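Repacking bottles and boxes for a long move, is it worth keeping the original packaging?

Posted by Zuleica Rezende in Home and Moving

Hello everyone, I hope somebody can put my mind at rest. We are moving from Linach to Erlow in March, five of us and a very elderly cat, and I've been going through the cupboards deciding what comes with us. My trouble is bathroom and cleaning things. I have a great many half-used bottles, and because my mother never threw a box away, neither do I, so most of them still have the carton they came in. My husband says squash the lot flat and put the bottles in one big crate. I say the cartons must be doing some good! The removal firm has quoted us 1699 for the whole job and won't take responsibility for leaks, so I'd rather get it right.
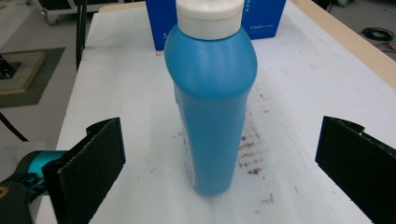
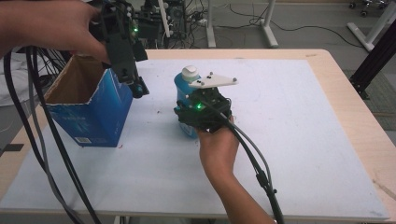
Blue cardboard box in both, with the blue bottle in both too.

Also, does anybody bother taping the lids? I've read so many different things that I've gone quite dizzy.

Gaetano Sorrentino
Hello Zuleica, and good luck with the move, we did a longer one two years ago and I still find the odd spoon in a coat pocket. My feeling is that your husband is half right (don't tell him). A carton with torn flaps won't hold much weight, so I'd put those in the recycling and keep only the ones that still close properly.

For the bottles themselves, unscrew the cap, lay a small square of cling film over the neck and screw the cap back down over it. It takes a minute or two each and it saved us a lot of grief. Then stand them upright in a plastic crate with old towels pushed down between them, so they can't topple. Tape over the lid is fine as well, but it leaves a horrid sticky ring and I stopped after the first few. Anything with bleach in it I would use up or give to a neighbour, and please don't pack it next to anything for cooking!

Write UPRIGHT on all the sides of the crate, and ask if you can carry that one in your own car. Ours went behind the passenger seat and arrived perfectly well, which is more than I can say for the lamp.

Khôi Lâm
just bin it all and buy new when you get there. 20 bottles of shampoo isn't worth the petrol

Fung-ping Kwan
I wouldn't bin everything, Khôi, it soon adds up when you have to replace it all in the same week as paying the movers! I agree with Gaetano about the cling film, though a sandwich bag round each bottle with a knot in it does nicely too, and I bought a pack of 200 that I am still getting through. Keep one bag out for the first night with soap, loo roll, a towel each and the cat's things.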